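Greifübung 6: Flache Teile mit der Roboterhand aufnehmen

Anleitung der Robotik-AG, Projekt Grultow

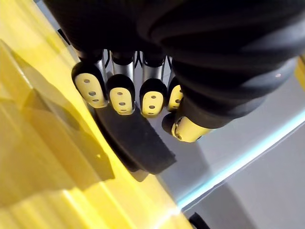
Für diese Übung braucht ihr die kalibrierte Hand aus Übung 5. Wer die Kalibrierung noch nicht gespeichert hat, holt das zuerst nach. Sonst fährt der Daumen beim Schließen zu weit nach innen, und ihr fangt wieder von vorn an.

Vorbereitung

Rechner einschalten, Lasska starten und das Profil "flach" laden. Die Griffkraft steht dort auf 448. Das ist ein reiner Reglerwert ohne Einheit, also bitte nicht als Newton ins Protokoll schreiben. Höher als 900 wird nicht gestellt, auch nicht zum Probieren.

Prüft danach den Überzug am Handgelenk. Der schwarze Stoff darf nicht zwischen Daumen und Finger rutschen. Wenn er Falten wirft, zieht ihn ein Stück zurück -- aber nur bei stehender Hand.

Ablauf

Fahrt die Hand mit den Fingerspitzen nach unten über das Teil. Die hellen Polster zeigen zur Greiffläche, der Daumen steht gegenüber. Bei flachen Teilen zählt vor allem die Höhe: Setzt die Finger zu tief an, drücken sie auf den Tisch und die Sehnen werden überlastet.

Senkt die letzten Zentimeter im Schrittbetrieb ab. Dann erst den Daumen schließen, danach die Finger. Liegt das Teil schräg, dreht ihr das Handgelenk nach und lasst das Teil liegen, wie es ist.

Anheben, kurz halten, wieder ablegen. Das Ganze 6 Mal, jeder Versuch kommt in die Tabelle, auch die misslungenen.

Wenn es nicht klappt

Rutscht das Teil weg, zuerst die Polster mit einem trockenen Tuch abwischen. Hilft das nicht, die Griffkraft in kleinen Schritten erhöhen.

Bleibt ein Finger zurück, Not-Halt drücken und die AG-Leitung holen. Die Sehnen stellt ihr nicht selbst nach.

Die Tabelle liegt im Ordner Kirnonora -- Abgabe bis Ende Oktober.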